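Drovine opens clothing repair and reuse program to households in three more districts

2/7/23

Drovine, the clothing reuse company, today announced that its home collection and repair program is open to households in three more districts. Residents can sign up now, and the first bags will be collected before the end of February. The service is free for anyone who lives within the collection area. 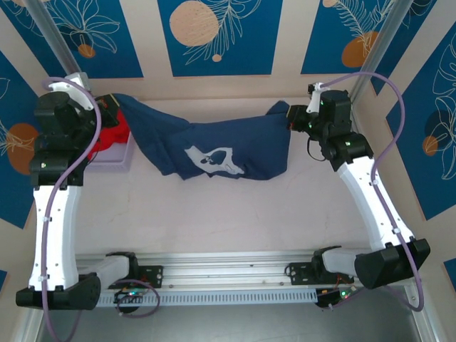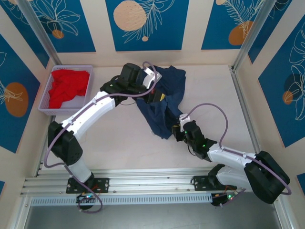 A navy blue garment, in both pictures.

The program takes everyday clothing that people no longer wear, including items that most thrift stores turn away. T-shirts with small holes, jeans with broken zippers, sweaters with loose cuffs and children's clothes with missing buttons are all accepted. Each item is checked at the company's sorting center on the Juvusine site and sent one of three ways: to resale, to repair or to fiber recycling.

"Most of what people throw out is a t-shirt with nothing much wrong with it," said Witold Kubiak, managing director of Drovine. "A seam has gone, or it doesn't fit, or somebody is tired of the print on the front. We started this program to get those clothes back in use, and the response from the first districts told us it was time to make it bigger."

How the service works

Households that register receive a roll of collection bags and a card with their pickup dates. Bags should be left outside the front door by 7 a.m. on the pickup date. Clothes must be clean and dry, and shoes should be tied together in pairs. Bags that are wet on arrival cannot be accepted, as mildew spreads quickly to the rest of the load.

A standard bag holds up to 13 pounds of clothing. Larger amounts, such as the contents of a closet after a move, can be booked as a separate pickup through the Drovine customer desk.

The following items are not accepted: pillows, comforters, carpets, work clothes stained with oil or paint, and anything containing a battery. Curtains and tablecloths are accepted if they are whole. Single socks are accepted and go to fiber recycling.

Repairs and resale

Repairs are carried out by Baranauskienė, the tailoring workshop that has worked with Drovine on the program from the beginning. The workshop has added a second shift for the expansion and now has room for 400 garments a week. Most of the work is simple – hems, zippers, buttons, side seams – but it also handles knitwear and lined coats.

Repaired clothing is sold through Nisto, a secondhand store with a counter at the Juvusine site and a larger shop downtown. Every repaired piece carries a small tag on the inside collar that says what was fixed. Prices are set by type of garment and do not depend on the original label. T-shirts and children's clothes are at the low end of the list, and winter coats are at the top.

"Customers asked us for the tag," Kubiak said. "They want to know if the zipper is new. It takes a few seconds to fill in and it has cut down on returns, so we are keeping it."

Residents who would like their own clothes mended and given back can now use the workshop as well. Items can be dropped off at the Nisto counter and are normally ready in ten working days. A price is given at drop-off, and no work begins until the customer has agreed to it. Leather, fur and wedding dresses are outside the scope of the service.

Jobs and training

The expansion brings the number of people employed at the sorting center to 60. New sorters are trained on site for two weeks, with time spent on fiber types, common faults and safe lifting. Drovine is also looking for two drivers for the new pickup rounds. Applicants need a regular driver's license and should be comfortable with early starts.

Schools and workplaces

Along with the household service, Drovine will place collection bins at 49 schools and workplaces. The bins are emptied every two weeks, or sooner on request. Schools that host a bin can book a mending class for students, taught by staff from the Baranauskienė workshop. The class lasts 90 minutes and covers sewing on a button, closing a seam and patching a knee. Thread, needles and practice cloth are provided.

Places in the mending classes are limited for the spring term. Schools that have already hosted a bin will be offered dates first, and remaining dates will be given out in the order requests are received.

Registration

Households can register at the Nisto counter, at the downtown shop or through the Drovine customer desk. Registration takes a few minutes and asks for a name, an address and a phone number. Residents in the original districts do not need to register again. Their pickup dates stay the same.

About Drovine

Drovine collects, sorts and resells used clothing. The company is based at the Juvusine site and works with local partners on repair, resale and fiber recycling.

Media contact: Drovine press desk, Juvusine site. Interviews with Witold Kubiak are available on request.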